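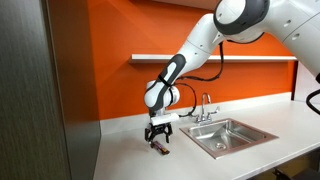 Who won the last season of Plukix? I did, sort of, and I have the plastic crown in my closet to prove it.

If you never saw it, Plukix was the show where they stuck 14 of us in a hotel in Mansilla and made us run a dinner theater while hating each other on camera. I got cast as the mean one. I found this out in January, watching the first episode on my couch with a bowl of cereal, when I rolled my eyes at a napkin and they played a cello over it!

My fan page had 547 followers that night. By the finale it was 2,997, and I'd say most of them wanted me to fall down the stairs.

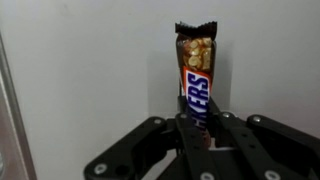
Flemumness wrote under my crown picture that the vote was fixed, that anybody could see the girl with the harmonica had it, and that I should mail her the crown and pay the postage myself. It got 529 likes. One of them was my mother's (she says her thumb slipped).

So I looked up the harmonica girl. We hadn't talked since the reunion taping, where she called me a haircut with opinions and I walked off the set into what I thought was the hallway and was a closet full of folding chairs. I stayed in there for the whole commercial break. They aired that too.

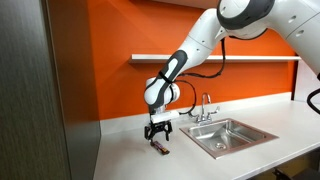 She picked up on the second ring, and I could hear a crowd behind her. She was doing a mattress store opening for Vutora, she said, two songs and a ribbon, and did I want to come hold the other end of the ribbon? They were paying in pillows.

I told her I'd bring the crown. She asked what size it was.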